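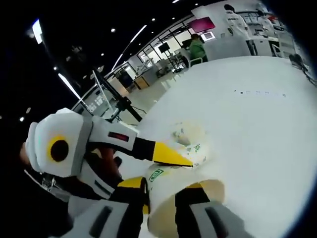 Table clearing, Tirkier building, second floor

Two paper cups on the white table. The one in front lies on its side, white outside and pale tan inside, with a small green logo. The one behind it is crumpled and carries a small green logo as well, with faint green print over the surface.

Notes to the gallery

This page belongs to the Skovadness waste sorting record, kept for the shared work areas on the second floor. Paper cups have their own page as they make up the largest share of what is left on tables at the end of the day. The area has 39 seats and one cup collection point, next to the stairs. Last updated April 10, 2020.

How cups are classed

Class A – whole cup, rim round, no lid. These are stacked and go into the tube collector. One tube holds 163 cups when they are nested properly.

Class B – crushed, folded or torn cup. A crushed cup will not nest and blocks the tube, so it goes into the flat bin under the collector.

Class C – any cup with liquid still in it. Empty it at the sink first, then treat it as A or B.

A cup lying on its side is still Class A if the rim has kept its shape. Check the rim before stacking, not the wall. Small dents in the wall come out under the weight of the stack.

Lids and sleeves

Plastic lids go in the mixed plastics box. Card sleeves go with office paper. Wooden stirrers go in the food waste caddy, which is emptied every 7 days.

Collection

The tubes and the flat bin are taken by Panagiotou on the same round. Minimum load is 400 cups, counted by tube and not by hand. Flat bin contents are weighed. Lined cups must be kept apart from office paper, as the lining is removed in a separate process.

Table surfaces

Wipe with a damp cloth after the cups are cleared. Tisaseo spray is for dried coffee rings only – it leaves a film on white tops if it is not rinsed off. Do not use scouring pads.

The lid and sleeve page will be added in August.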